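Ticket 525, opened May 31, 2019 by Halina Krawczyk
Product: Pledia label server, site Ellwood
Status: waiting for customer

**Problem as reported**

Since the update, the stock labels print with the wrong item name. The barcode is correct, but the text under it belongs to the previous item in the list. The customer (Consuelo Quispe, craft supplies desk) noticed it when she printed a batch of 155 labels. The first 41 were good, all the others were shifted by one line.
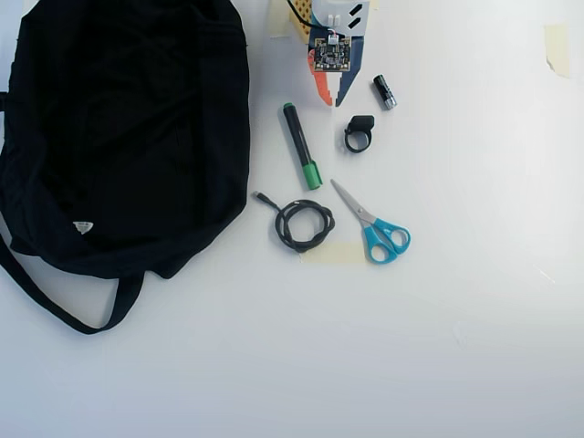 *Bench, first picture: black fabric bag and small rocket-like model*

**What I checked**

1. Printer. Test page is good. I asked Consuelo to restart it and print again, with the same result. I don't think the printer is guilty.
2. Import file. I opened it in a plain text editor. Line 42 has a line break inside the item name. In the old version the import ignored this. The new one reads it as a new item, and from there every name is moved.
3. Language setting. It was on "automatic". I changed it to English and there was no difference, so I put it back.
4. Double entry. Consuelo says the cable is in the list twice, under two numbers. It is a separate error and I will open another ticket for it.
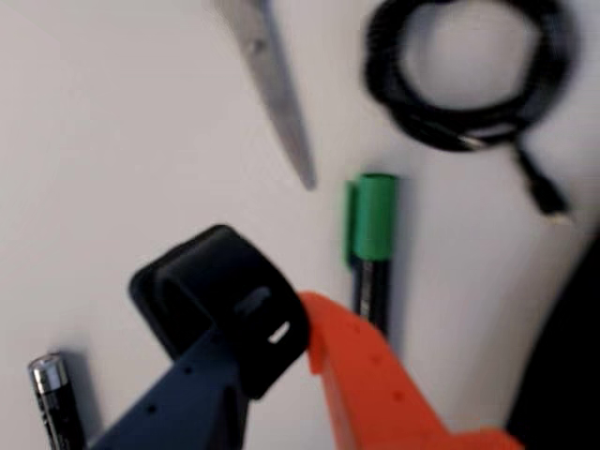 5. Cleaned file. I removed the line break by hand and imported again on our test server. All 155 names are now beside the correct barcode.

**Answer from development**

Malcolm Rowbotham confirms that the new import is more strict with line breaks. He wants to correct it in the September release. Until then, the file must be cleaned before each import. He asked also if the Nellitz site has the same problem. I looked there, their list has 205 items and no line break inside a name, so they are not affected.

**Open points**

- Consuelo to import the cleaned file at Ellwood and print five labels only, please not the full batch.
- Lacey Tindall to send me the script which removes the line breaks. The one in the shared folder is for the old format.
- The wrong labels must be thrown away. Some are maybe already on boxes, Consuelo will ask in the store room.

I keep the ticket open until I have the result of the five labels.

H. Krawczyk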